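Finishing the Quaye Tower: Béla Hegedűs on Working Inside a Stalled Building

The Quaye Tower in Sedutholm stood as a bare concrete frame for longer than it had been under construction. Béla Hegedűs, the structural engineer hired by the developer Dronley to assess whether it could be completed, spoke to us on 2019-04-12 at his office across the river from the site.

The tower is 80 floors. Work stopped after the original contractor, Proria, withdrew with the concrete topped out and almost no cladding fixed. Hegedűs says the frame was in better condition than the press assumed.

"Concrete does not mind waiting," he said. "Exposed steel minds. The starter bars, the embedded plates, the guide rail brackets in the shafts — these are the items where you look first."

His team took 742 cores from columns and walls, mostly on the lower third of the building. They measured compressive strength and the depth of carbonation, the slow chemical change that removes the concrete's protection against rust. In most places the change had not reached the reinforcement. The exceptions were on the west side, where rain had run down the face from unfinished slab edges.

"You could see the pattern from the street," Hegedűs said. "The drips were never detailed. Each slab passed its water to the one below."

The elevator shafts took more time. A tall shaft has to be plumb within narrow limits, and the survey found that two of them leaned past the tolerance given by the elevator supplier. Straightening a concrete shaft is not practical, so the rails were set on longer brackets to take up the difference. The cars in those shafts are slightly narrower than drawn.

The original design assumed offices up to the top. Dronley changed the upper half to apartments, which lowered the live load but added partitions, bathrooms and a great deal of pipework. Hegedűs had to approve 3,724 new openings in the slabs.

"Each one is small," he said. "A drain, a duct, a sleeve for cable. Then you draw them all on one sheet and find a row of holes beside a column, where punching shear governs. We moved a lot of kitchens."

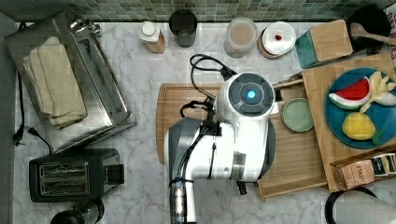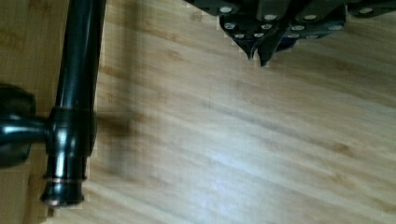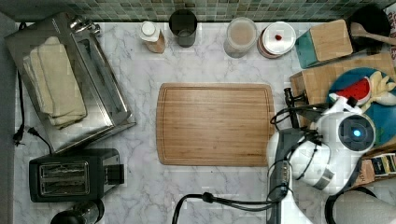
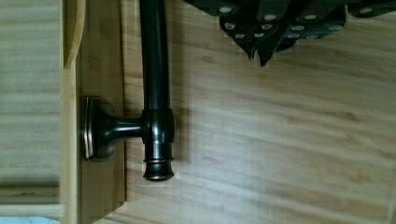

Marble countertop and mosaic tile backsplash, first and third pictures.

Asked about sway, Hegedűs was brief. The change of use altered the mass of the upper floors, and people lying in bed notice motion that people at desks do not. The building was tested again in a wind tunnel with the neighboring blocks included, several of which did not exist when Proria ran its own study. The results led to 2 water tanks near the roof, fitted with internal baffles and tuned to the building's first sideways mode.

"They are also the fire reserve," he said. "But the level for damping and the level for fire are different numbers. So there is a minimum line and a tuned line, and the maintenance manual must explain both."

He was less satisfied with the records. Proria's as-built drawings stop well below the roof, and for the remaining floors his team relied on scanning to locate the bars. The scanner reads the first layer well and the second poorly. Where the second layer mattered, they opened up the concrete by hand.

Facade work began in October on the lower floors and is moving up in bands. The panels hang from new anchors; the cast-in channels were abandoned after a sample of them failed a pull test. Hegedűs expects the hoist bay on the north side to close last, as it does on most towers of this kind.

He would not give an opening date. "The frame is ready for occupation loads," he said. "The rest is a question for Dronley and for the fire department."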